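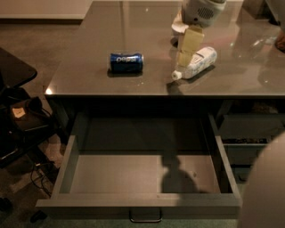

Dark high-gloss desktop with a Pepsi can on its side and a drawer pulled out.

Removing Haze and Fine Scratches from High-Gloss Furniture

21/01/2021
By Remzi Ekinci

High-gloss furniture is sold with several different finishes that look much alike in the showroom and respond differently to polishing. The procedure below applies to sprayed polyester, polyurethane, and two-part acrylic finishes. It can be used with more care on nitrocellulose lacquer. It does not apply to shellac, oil, wax, or any glossy film or foil bonded to a panel. Film has no depth of finish to work with, and an abrasive will cut through to the core quickly.

Identifying the finish

Look at an edge on the underside or inside a drawer opening. A foil or film normally shows a seam or a change of color where the sheet ends. A sprayed finish runs over the edge and often thins out into overspray on the back face.

If the piece is sprayed, test in a hidden spot with a cotton swab dampened with denatured alcohol. Hold it against the surface for ten seconds. Shellac softens and becomes tacky. If there is no change, repeat in a fresh spot with a small amount of lacquer thinner, outdoors or under good ventilation. Nitrocellulose softens. Cured polyester and two-part finishes do not. Some acrylics soften slightly, and these should be treated as lacquer for the rest of this procedure.

Grading the damage

Clean a small area, dry it, and view it at a low angle under a single bright lamp. Overhead room lighting hides most defects.

Haze: a uniform loss of sharpness in the reflection, with no individual lines visible. Usually cleaner residue or silicone buildup. Go to Step 1 and stop there if it clears.

Swirls: fine circular lines that appear to ring the lamp's reflection. Caused by dry dusting or by paper towels. Steps 1, 3, and 4.

Scratches that do not catch a fingernail: Steps 1 through 4.

Scratches that catch a fingernail: usually too deep to level safely. They need a drop fill with matching finish, which is outside the scope of this page.

White rings: moisture or heat in the finish. These are common in lacquer and should be left to dry for several days before any polishing is attempted.

Materials

Microfiber cloths, short nap, at least six
Distilled water in a spray bottle
Dish soap without lotion or bleach
Mineral spirits
Wet abrasive paper, 1,000 grit and 2,000 grit
Foam-backed hand block
Cutting compound and finishing polish, silicone free
Foam pads, one per compound
Low-tack masking tape

I use Irkora No. 2 as the cutting compound and Irkora Fine as the finish. Any pair made for automotive clear coat will work in the same way. Avoid one-step products that contain filler. They hide scratches until the next cleaning and make it hard to judge progress.

Step 1. Clean

Remove everything from the surface. Lift dust off with a damp cloth folded in quarters, turning to a clean face after each pass. Do not scrub at this stage. Loose grit is the main source of new scratches.

Mix a few drops of soap in a quart of distilled water. Wipe in straight, overlapping strokes, then wipe again with plain water and dry at once. Sugar residue from soft drinks may need a wet cloth laid over it for a few minutes.

When the surface is dry, wipe with mineral spirits to remove wax and silicone. Continue until the cloth no longer picks up color or drag. Let the surface stand for 60 minutes before going on.

Step 2. Level scratches

Skip this step on lacquer unless you know the finish is thick.

Tape off all edges and corners, setting the tape half an inch in. Finish is thinnest there. Soak the 2,000 grit paper for ten minutes in water with one drop of soap. Wrap it on the foam-backed block and sand the scratch and a few inches on each side of it with light, straight strokes. Rinse the paper often. After every dozen strokes, squeegee the slurry away and check.

The sanded area will be evenly dull. The scratch shows as a bright line within it until the surrounding finish has been brought down to its depth. If it is still there after five checks, change to 1,000 grit for no more than two rounds, then return to 2,000 and sand until the coarser marks are gone. Stop at once if the slurry takes on the color of the base coat.

Step 3. Cut

Work an area no larger than 18 inches square. Put four small dots of compound on the pad and spread them with the pad before applying pressure. By hand, use overlapping circles and firm, even pressure. With a dual-action polisher, use a low to middle speed and move the pad slowly enough to overlap each pass by half. A rotary polisher is not recommended. It can soften the finish in a few seconds if it is allowed to dwell.

Keep the surface cool to the touch. Wipe off residue before it dries, inspect under the lamp, and repeat if sanding marks remain. Remove the tape for the last pass and go over the edges once, by hand.

Step 4. Finish

Wipe down with mineral spirits to remove compound oils. Change to a clean foam pad and the finishing polish. Use light pressure and straight strokes along the longest dimension. On black and dark gray pieces a second round is usually needed, as faint haze shows more readily on dark colors.

Inspect in daylight as well as under the lamp. A correct result reflects the lamp as a sharp-edged shape with no rings or halo.

Test results

Vaughn Van Dusen and I ran this sequence on scrap panels from the Drurnley shop, using a film thickness gauge before and after. On one polyester panel the starting thickness was 197 microns. Steps 3 and 4 alone produced no change we could separate from gauge error. Sanding removed measurable material every time, and the loss varied with hand pressure more than with stroke count. Lacquer panels started much thinner, and one was cut through at a corner where the tape had lifted.

Aftercare

Do not wax for a week. Dust with a damp microfiber cloth only, and wash the cloths without fabric softener. Use felt pads under lamps and monitor stands, and replace them when they collect grit. Glass cleaners containing ammonia should be kept off the finish. Wipe up drink spills promptly, including any that reach the joint between the top and the drawer front.

Panels polished for the test in April of the previous year have been cleaned this way and have not needed a second cut.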